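Bonville Shared Workshop
Pre-Operation Inspection Checklist: Robotic Arm Cell, Desktop Disassembly Build
Reading time: 2 minutes

Scope: arm, gripper, bench and fixtures. To be completed by the member in charge before drive power is applied, and again after any change of gripper fingers.

1. Arm base bolts marked and unmoved. PASS
2. Emergency stop cuts drive power from both stations. PASS
Comment: The Felham button is stiff. Replace before January.
3. Speed limit in teaching mode set to 200 mm per minute. PASS
4. Cables on the arm secured, with slack for full wrist rotation. PASS WITH COMMENT
Comment: Check the loop on the left side at both ends of travel. Renew ties every 900 cycles.
5. Computer disconnected from the mains and left to stand before loading. PASS
6. Power supply unit to remain closed. Members shall not open it under any circumstances.

Items 7 to 10 are inspected with the arm lowered and the computer case in its working position.
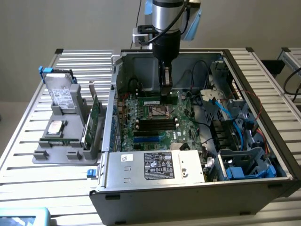 Arm over the open case, gripper above the memory module; parts holder at left.

7. Case lies on its side, open side up, and does not shift when pushed by hand. PASS
8. Internal cables clear of the gripper path. FAIL
Comment: Cables across the upper part of the case must be tied back. Operation is not permitted until this item has been signed again.
9. Hard drive, processor and circuit card seated in the parts holder. PASS
10. Camera bracket at the wrist tight and clear of the case wall. PASS
Comment: Clearance is small on the drive cage side. Approach from above only.
11. Grounding lead fitted to bench. NOT CHECKED
Comment: Meter out on loan to the Trerus group.

Result: Not released. Reinspect items 8 and 11. The cycle counter read roughly 800 at the time of inspection; full service is due at 2,000.

Last updated: November

Related items
D'Amico Gripper: Finger Replacement Record
Emergency Stop Test Procedure
Bench Grounding: Members' Guide
Felham Annex Opening Hours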